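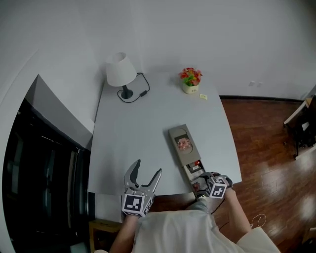
## Hand-held gripper comparison: report to Jarbridge, August 5, 2025

We are comparing two finger designs for the hand-held grippers, the Pevden and the Stuvari, before committing to one for the main collection work. The grant runs on the schedule agreed in April. Spending is on plan.

### Work done

Box tasks are the current focus. The operator works seated at the light gray table with a gripper in each hand, both carrying marker cubes for tracking. One of the boxes has an inner tray that slides out like a drawer, and it is a good test of how the jaws close near an edge. We have 1348 usable recordings against a target of 1000 for this period. Another 80 were dropped, mostly for lost tracking when one cube hid the other.

The lamp and the potted plant stay on the table in every session – the tracking software does better with fixed objects in view.

### Problems

- The wide lens on the gripper bends straight lines badly near the rim. Calibration with the Hennessy routine took two attempts and still leaves some error at the edges.
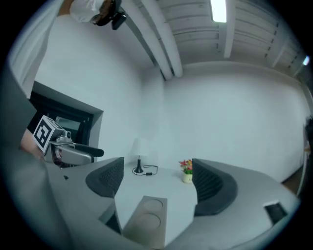 - Markers on the other gripper are hard to read at steep angles. We lost 29 recordings to this alone, included in the dropped total.
- Operators report sore wrists after long sessions. We have shortened the sessions and will report on this again.

### Next period

Finish the Stuvari box tasks, repeat the calibration, and send a recommendation on fingers. No change to the budget is requested.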